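Covering a bench: where white fabric meets black plastic sheet

Nallstead
White fabric on the platform, black plastic sheet butted up to it. The seam won't stay shut.

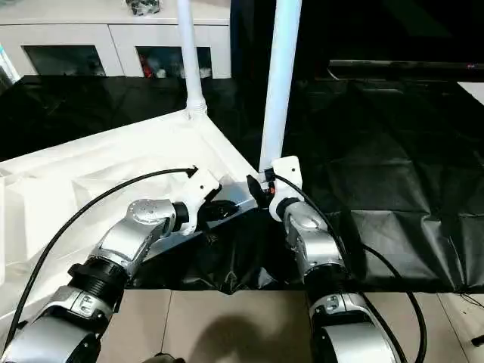

I've tried tape twice. It lifts at the corner by the pole within 5 days.

Mayrhofer
Overlap by 7 cm, black underneath. Tape creeps on plastic.

Wendis
Disagree - black on top, or the edge collects dust. Pull the fabric tight first.

Mayrhofer
Dust wipes off. Creases don't.

206 views · 5 comments · 0 shares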